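4. Resultados e discussão

4.1. Portas, vãos e a percepção de privacidade em habitações pequenas

O resultado que mais nos entusiasmou apareceu logo na primeira leitura dos questionários: os moradores falam muito mais da posição da instalação sanitária do que do seu tamanho. Dos 346 agregados que responderam ao inquérito no bairro de Clunum, a grande maioria mencionou espontaneamente a porta — para que lado abre, o que deixa ver, quem passa diante dela — numa pergunta que pedia apenas uma apreciação geral da casa. Não esperávamos tal riqueza de pormenor, e foi ela que nos levou a reorganizar toda a análise em torno do vão.

As respostas abertas foram segmentadas em 2.622 unidades de sentido, codificadas por dois leitores independentes segundo a grelha descrita na secção 3. Os desacordos concentraram-se na distinção entre «exposição visual» e «exposição sonora», categorias que os próprios moradores misturam com frequência. Uma frase como «ouve-se e vê-se tudo da mesa» foi contada nas duas. Optámos por manter esta sobreposição, que nos parece reveladora: para quem habita, a porta é uma só coisa, e a separação entre os sentidos pertence sobretudo aos manuais de projecto.

A comparação entre Clunum e o conjunto de Bimitz é particularmente fértil. Em Bimitz, os fogos têm um pequeno vestíbulo entre a sala e a instalação sanitária, com uma profundidade livre de 900 mm. Em Clunum esse vestíbulo foi suprimido para ganhar área útil na sala. As duas soluções cumprem as exigências do programa original, e as áreas totais são muito próximas. As queixas, porém, distribuem-se de forma completamente diferente: em Bimitz fala-se de arrumação e de humidade; em Clunum fala-se de visitas, de refeições, de adolescentes que esperam que a sala fique vazia. É fascinante ver um espaço tão modesto organizar a vida social de uma casa inteira!

A tipologia proposta por Rimkutė para os espaços de transição ajuda a interpretar estes dados, desde que seja lida com alguma liberdade. A autora trata o limiar como uma sequência de três momentos (aproximação, passagem, chegada), e verificámos que os moradores de Clunum descrevem quase sempre a falta do primeiro. A porta surge sem preparação. Vários tentaram devolver-lhe essa aproximação com uma cortina, uma estante colocada de través ou, num caso encantador, um biombo feito de caixilhos antigos.

Há ainda a questão do sentido de abertura, que a literatura trata de passagem e que merece um estudo próprio. Uma folha que, entreaberta, se interpõe entre a sala e a sanita oferece alguma protecção mesmo quando alguém se esquece de a fechar. Com as dobradiças do lado oposto, a mesma folha deixa a peça inteiramente à vista. O custo da escolha em fase de projecto é praticamente nulo, e foi esta a variável que os moradores mais depressa souberam explicar, muitas vezes desenhando-a com a mão no ar. A relação directa entre vão e sanita está representada na Figura 3.
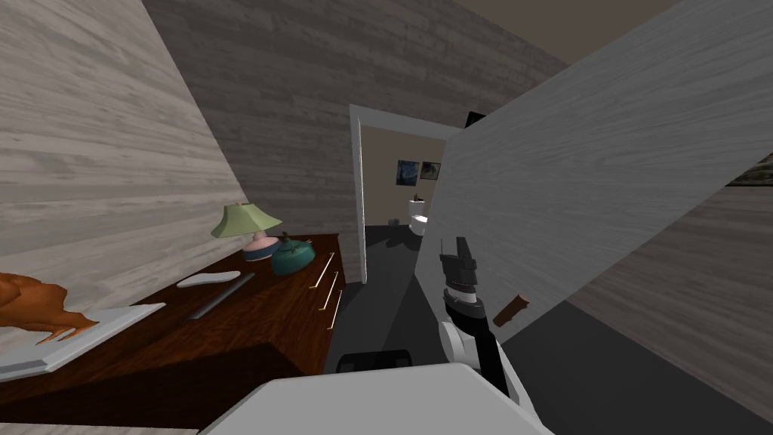 Figura 3. Modelo digital: vão de guarnição branca, porta aberta e sanita parcialmente oculta pela aresta da folha.

Ballow objectou, na discussão pública da versão preliminar, que estaríamos a atribuir à porta um desconforto que nasce da falta de ventilação e de isolamento acústico, e que um vestíbulo sem essas melhorias mudaria pouco a vida das famílias. A objecção é séria e agradecemo-la. Voltámos às respostas com ela em mente e encontrámos um subconjunto de fogos de Clunum com extracção mecânica instalada em obras posteriores. Neles as referências a odores quase desaparecem, ao passo que as referências à vista a partir da mesa se mantêm. O subconjunto é pequeno e não permite generalizar, mas sugere que os dois problemas coexistem e pedem respostas distintas.

Quanto ao isolamento acústico, não dispomos de medições. Os ensaios previstos para Agosto foram adiados por dificuldades de acesso às habitações, e a análise limita-se por isso ao que os moradores relatam. A segunda fase do trabalho incluirá medições nos dois conjuntos, com a porta fechada, entreaberta e aberta.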